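Kids' Pages › Out and About › We Went to See the Robots at Girkance

We Went to See the Robots at Girkance

If you have ever been told to fold your own blanket, you may have wondered why a machine can't do it. Fair question. Girkance is a robot workshop in Mivthorpe, and once a year, in January, it opens its doors and lets people ask exactly that. This year 153 visitors came. Many of them were under ten, and most of those had opinions.

First, the bad news. There were no laser eyes. A boy in front of me asked twice, in case the answer had changed.

What there was instead was a gripper. A gripper is the part of a robot that does the job of a hand. Yours has four fingers and a thumb and works very well, even when it is sticky. A robot's gripper is usually much simpler, with parts that close on a thing and hold it. Some grippers aren't on a robot at all. A person carries one around and does chores with it, and a computer saves how each chore was done, so that a robot can learn from it later. It's a bit like letting someone copy your homework, except that everybody is pleased about it.

Fumiko Kaneko, who ran our demonstration, told us that cloth is one of the hardest things you can give a robot. A brick is easy. A brick is the same shape on Monday as it was when you bought it. A blanket has a new shape every time you touch it, and it won't tell you where its corners went.

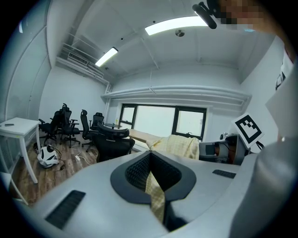 So how does a robot learn to pick up something so floppy? Practice, and a dull amount of it. Fumiko said her team had saved 97 tries at a single kind of fold before they even let a robot have a turn. The robot, which is called Lu, then folded a dish towel into something like a dead leaf. Everyone was very proud of Lu.

You may see square cards with blocky black-and-white patterns on machines like these. They are called markers. A camera can spot one easily, and a computer can use the way the pattern looks to work out where the card is and which way it is tilted. They look like crossword puzzles that somebody gave up on.

Then came questions. We got some good ones.

Does the robot get bored? No. It does the fold for the hundredth time exactly as cheerfully as the first, meaning not cheerfully at all.

Can it hurt you? A big, strong robot could, so people keep out of its way while it moves, and there is a stop button. We were all shown the stop button. We were all told not to press it. You can guess how that went.

How long does it take to fold a towel? Lu needed 55 seconds. Fumiko can do it in less time while talking to somebody else.

When will it clean my room? She thought about this one for a while and then asked how bad the room was.

Something to try at home

Put on a pair of thick mittens and pick up a blanket by one corner. Now find the next corner and fold the two together, using only your thumb and the mitten part. No teeth. If you end up with a lump, you are doing about as well as Lu.

Girkance has a second workshop called Drarnus, where the robots stack boxes. You have to be 16 to go in there, so I can't tell you whether they have laser eyes.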